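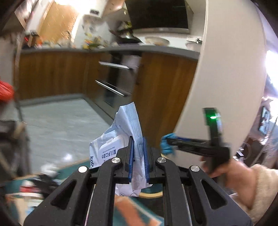

A Morning at the Tomstead Paper Mill Open Day

I've driven past the Tomstead mill more times than I can tell you and never once been through the gate. So when my neighbor Noelia Bermúdez said they were opening it up in July, I said yes before she'd finished the sentence!

We got there at 9 and parked in the field across the road (bring shoes you don't care about). Tours go out 17 people at a time, and ours was led by Aurelio Urquijo, who started there sweeping floors and now runs the second line. He talks fast and walks faster – if you stop to read the signs, you'll be jogging to catch up.

First comes the pulp hall, and wow, the smell. Sort of wet cardboard and boiled cabbage. You stop noticing after ten minutes, but my jacket still had it when I got home. Then you go up a metal staircase to a walkway over the big dryer, where the sheet comes off in one endless white ribbon. Aurelio told us a full reel weighs 2,000 pounds. I could have watched that thing all morning.

After that it's the converting room, where the reels get cut and folded into tissues and napkins. It's loud in there, so take the earplugs they offer you at the door. I liked the folding part best. Everything moves so quickly that your eyes give up, and then out come neat little stacks at the far end.

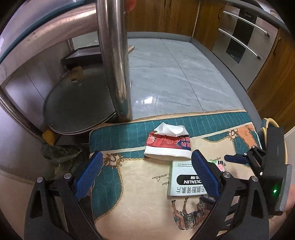
Noelia wanted to know why some tissues fall apart in your pocket and others survive the laundry, and she got a very long answer about fiber length. I followed maybe half of it. Softwood is the strong stuff, I think?

Lunch was in the old boiler house, a ham roll and a decent coffee, and there was a table of photos from when the place opened 112 years ago. One showed the whole crew lined up by the river in their Sunday hats, and an older man next to me found his grandfather in the back row.

They're doing it again next July, and the Polstead bus stops right at the gate if you don't fancy the muddy field.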